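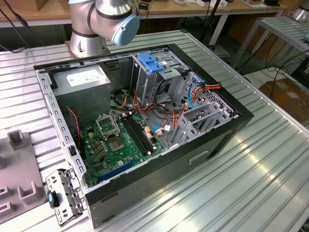 Desktop tower on its side with the panel off. The grey bracket with the blue and black clip is on the table beside it.

Old desktops: inside the cases
Posted Aug 19, 2026

The Pokstead repair room takes in desktop computers from offices and schools that have finished with them. We had 50 towers from Fiscombe in April and are still working through them. Most are stripped for parts, and what can't be used goes to the metal and board recycler at Flundport.

This page is for people who have asked what the insides look like before they bring one in or come to help. Click any picture for the larger size. The black tower shown on this page is job 2218.

Power supply and cables
The power supply is the grey box in the corner with the white label. Yellow, orange and black wires run from it in a bundle, and the blue cable curling across the case is for data. We unplug everything at the board end first and leave the supply screwed in until last. Cables in good order go in the tubs under the window, sorted by plug. Please don't cut cable ties with a knife. There are snips in the top drawer.

Board and processor socket
Green board, two black memory slots, one long blue expansion slot. The metal frame over the processor socket is up and there is no chip in the square below it. Keep fingers and sleeves away from an open socket, as the contacts are very easy to spoil. Memory is kept in the labelled trays by size, and anything we can't identify goes in the tray marked Bråten, after the shelf unit it sits on.
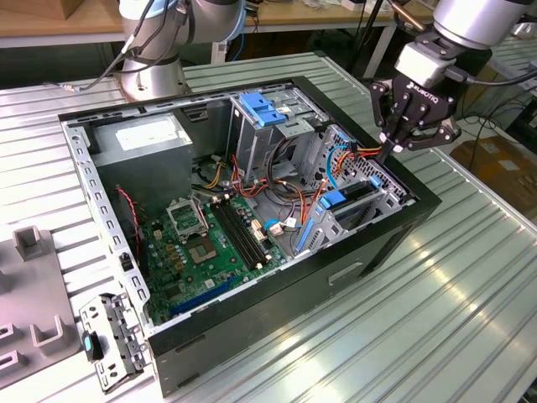
Drive cage
The bright blue plastic handles on top of the metal cage release the drives, so no screwdriver is needed for that part. Drives go in the locked cupboard as soon as they are out and are wiped or drilled there. We don't return them unless you ask when you hand the machine in.

Bringing a computer in
Towers only, please, up to 10 at a time. Monitors and printers have to go to the council site. Leave the side panel on for the journey and put any loose screws in an envelope. The next gallery, with 18 pictures, covers laptops.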